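Stopping knit jumpers getting shoulder bumps in the wardrobe?

plovura_jen
Posted in Clothing Care, November

I finally finished my first proper jumper (Saraç pattern, merino, 420 grams of it!) and after a fortnight in the wardrobe it has two little horns at the shoulders. I'm so proud of this thing and I want to wear it everywhere. Can I get the bumps out, and how should I be storing it? Drawer space is tight, so I'd love to keep hanging it if there's any way.

3 replies

Volkan Karabulut
Congratulations on the first one, what a feeling! The bumps will come out. Fill a spray bottle with cool water, mist the shoulders until they're damp, then pat them flat with your palms and leave the jumper on a towel overnight. Mine took 15 minutes of fussing and looked brand new in the morning. For stubborn ones, hold a steam iron just above the wool and let the steam do the work — don't press down or you'll flatten the stitches.

As for storing it, fold it if you possibly can. Heavy knits stretch under their own weight.
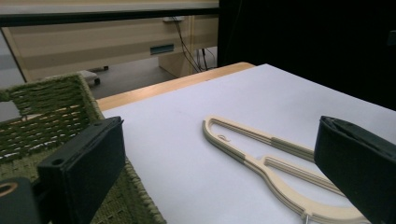 If it really has to hang, fold the jumper in half lengthways, lay the hanger over it with the hook at the armpit, then bring the body over one side and the sleeves over the other. The weight sits across the middle and the shoulders never touch anything. I do all my cardigans this way and I love how neat they look!

bollimico
fold it. always fold it

Tess_in_the_hills
Seconding the armpit fold, it's brilliant. Pop some cedar or lavender in there too — moths adore merino and they ate my favourite grey one.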